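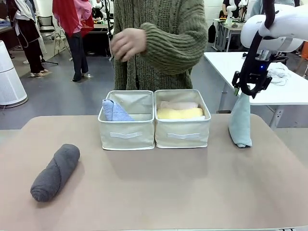

Two fabric bins partway through filling, with one towel rolled and waiting on the left.

Storing hand towels in open fabric bins

This method suits open-topped canvas-type bins on a shelf or closet floor. It was written for the linen closets at the Bollaston guest house and works for any household set of hand and bath towels.

What you need

Two rectangular fabric bins of the same size
A clear table large enough to lay a towel flat
A tape measure

Before you start

Towels must be fully dry. Terry holds moisture in the loops after the hem feels dry, so check the thickest part of the border. Measure the inside length of the bin. Bins under 3 inches longer than the folded towel are difficult to load.

Flat fold

1. Lay the towel on the table with the long side toward you and smooth it from the center out.
2. Fold in half lengthwise, matching the hems.
3. Fold in thirds across the width. For a 50-inch bath towel, fold in half once more.
4. Place in the bin with the folded edge facing the front.

Stop when the stack is level with the rim. A stack above the rim leans and pulls the side walls out of square.

Rolling

1. Fold the towel in half lengthwise.
2. Roll from one short end, keeping even tension on both sides.
3. Finish with the loose end underneath.

Rolls should be tight enough to hold their shape when set down. If the spiral at the end drifts outward, unroll and start again.

Loading order

Sort by color first. Put flat-folded towels in one bin and fill it before starting the second. In a part-filled bin, stand the first towel against a side wall and work across. Thin towels will slump until there are enough to support each other; rolls can be used to take up the gap.

Set the bins with the handle straps facing out. Use the strap to slide a bin forward, and support the base with the other hand when lifting.

Filled bins should not be stacked. Leave enough space above the rim to get a hand in.

Instructions by Akosua Kwofie. Folding steps checked by Yayra Baidoo.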